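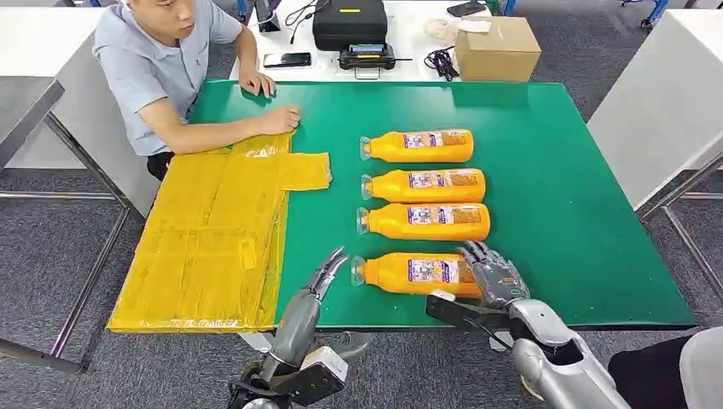
Packing robot at Codberg still needs a person beside it, Jetier admits

A two-armed packing robot that was due to be working alone by March still cannot get through a shift without somebody at the table, contract packer Jetier has conceded, and most of the staff time it takes up goes on setting it up and looking after it.

The cell at the firm's Codberg site handles plastic bottles, which it picks up from a flat work mat and moves towards a bag or wrapper. It was supplied by Plaker, which described it in its sales material as "ready in an afternoon". Jetier's own log, seen by this website, records 32 working days between delivery and the first full run.

Much of that time went on the hands. Each has several jointed fingers, and each finger has to be brought back to a known starting position before work begins. If one is slightly out, the grip closes in the wrong place and the bottle rolls. Plaker's handbook says the check should be done once a week. The log shows Jetier's staff doing it every morning, and on bad days again after lunch.

The mat has caused trouble too. An earlier one in pale grey gave the cameras too little to go on when clear caps were lying on it, and was swapped for green. Staff now wipe the green one down at each changeover, as smears under the ceiling lights can throw the cameras off. That job does not appear in the handbook either.

Then there is the packaging. Stiff bottles with a neck and a shoulder are something the robot can usually manage. Soft plastic sheeting is another matter. It slides and folds, and the log has repeated entries for a worker holding it flat by hand while the arms deal with the bottles. Plaker calls this "assisted mode". The staff who do it might call it packing.

In its most recent test the cell was given 432 bottles over a single shift and placed 300 of them without anyone stepping in. Jetier described the result as encouraging. It did not say how many a person at the same table would have placed, and did not answer when we asked.

Repairs have been fewer than feared, though slow. A cable running along one forearm wore through where it rubbed against a bracket and had to be replaced, with a longer loop left in it so the wrist could turn freely. The part cost £79. The cell stood still for six days waiting for it, and for a Plaker engineer to come and fit it, as Jetier's own fitters are not allowed to open the arm under the terms of the warranty.

A review of the project by the consultancy Theodorakopoulos, paid for by Jetier, recommends that the firm keep spare cables and finger joints on site and train two people on each shift to do the morning check. It also suggests that the time spent on upkeep be counted in the running costs, where at present it is booked as "general duties".

Plaker said in a statement that all new cells go through a settling-in period and that an update due on Thursday would shorten the finger check. The log shows two previous updates. After both, the check had to be done again from the start.

Jetier has an option on a second cell and says it has yet to decide. The first remains in use on the day shift only.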